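Free headlight and tire checks return to Vanda service plaza

Drivers passing through Vanda this fall can have their headlights, tires and wiper blades looked over at no charge, starting in October. The checks will be done in the truck-side parking area of the Vanda service plaza, next to the air pumps, from 3 p.m. until 7 p.m. on weekdays.

The program is run by the county road safety office together with Gauthier Auto Service, which has its main shop on the Akent road. Gauthier is supplying two mechanics for each session, and the county is paying for the bulbs and fuses handed out. Last fall 1,097 vehicles went through the line before it closed for the season, most of them passenger cars and pickups.

The most common problem last year was poorly aimed or clouded headlights. Low tire pressure came second, followed by worn wiper blades. The mechanics also noted a good many cars with one brake light out, a fault drivers rarely notice from behind the wheel.

A check takes some 40 minutes at busy times, counting the wait, and much less early in the session. Drivers stay with their vehicles. The mechanic fills out a card listing anything that needs attention, and the driver keeps the card. No copy goes to the county or the state police, and no tickets are written on the basis of what is found.

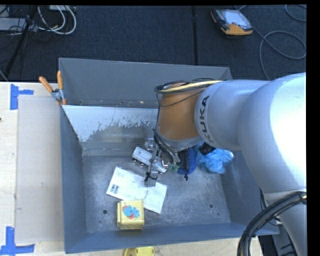 Does a vehicle have to be registered in the county to be checked?
Any passenger car, pickup or van with a current plate is accepted, including those from out of state. Motor homes and vehicles pulling a trailer can't be handled in the line because the turn at the far end is too tight.

Small jobs will be done on the spot if the parts are on hand. These include changing a standard bulb, topping up washer fluid and bringing tires to the pressure shown on the sticker inside the driver's door. Sealed headlight units and LED assemblies will be looked at but not replaced. Wiper blades can be fitted if the driver brings a new pair. The plaza shop sells the common sizes.

The road safety office said the timing was chosen with the shorter days in mind. Most evening commuters between Vanda and Akent will be driving home in the dark within weeks of the program's start, and the stretch past the Jakodel turnoff has no street lighting. Deer are also more active there in the fall. The office is asking drivers on that road to use high beams when no one is coming the other way and to dip them in good time on the hill before the bridge.

Construction may add to the wait for people coming from the Jakodel side. The right lane of the plaza entrance ramp is closed for drainage repairs, and crews expect to be there through the end of the month. Signs send cars through the fuel area and around the back of the restaurant to reach the line. Trucks should keep using the upper entrance, which is not affected.

Tires will be checked for tread depth as well as pressure. Drivers whose tread is close to the legal minimum will be told so, and mechanics will point out uneven wear, which often means the wheels are out of line. The spare is checked only if it can be reached without unloading the trunk. People who want it done should clear the cargo area before they join the line.

Gauthier said its mechanics will not quote prices or book repair work during the sessions. Drivers are free to take their card to any garage. The card shows the tread reading for each tire, the state of each light and a line for remarks, so a shop can see what was found without repeating the whole check.

No appointment is needed. The line closes to new arrivals half an hour before the end of each session, or earlier if the number of cars waiting is too large to finish in daylight. In heavy rain the tire and wiper checks will go ahead under the canopy, but headlight aim will not be tested. Cancellations will be posted on the county roads page by noon and on the message board at the plaza entrance.

A second location in Akent was considered for this year but will not open. The lot picked for it slopes too much for headlights to be measured properly. The road safety office said it is looking at other sites there for spring.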